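Keeping fruit on the counter
December 2018

Most fruit bought hard will soften in a few days at 70 degrees. Keep it away from the stove and out of direct sun.

- Wash fruit right before eating, and dry the bowl first.
- Turn large fruit once a day so it doesn't get a flat, bruised side.
- Give bananas their own hook. They speed up everything near them.
- Cut fruit goes in the refrigerator, covered, and keeps up to 5 days.

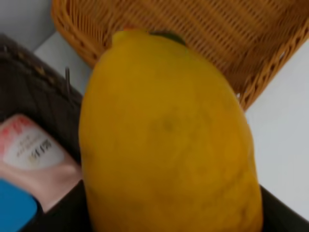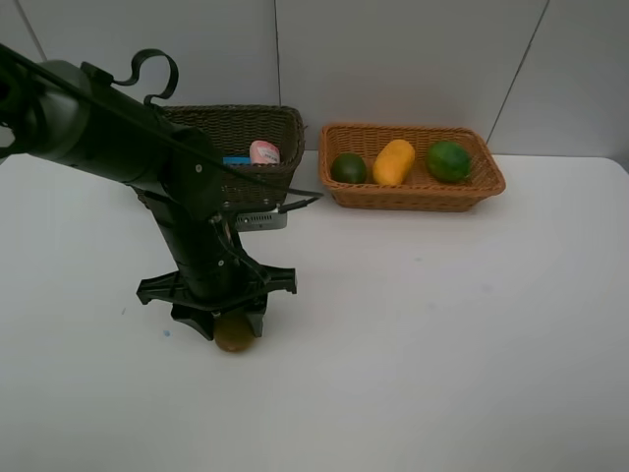
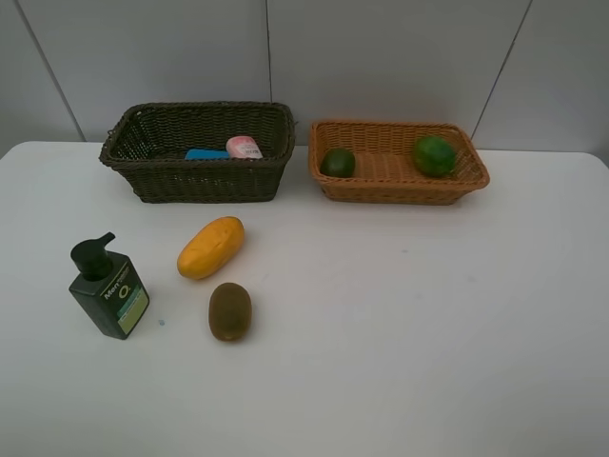 *First photo: yellow skin, green at the stem scar. Last photo: two woven baskets at the back of a white tabletop.*

Line baskets with a paper towel and change it every week. To clean a woven basket, brush out the crumbs, wipe with a damp cloth and let it dry overnight before refilling.

Onions and potatoes should be stored apart, in the dark. Potatoes bought in April tend to sprout sooner, so buy the small bag.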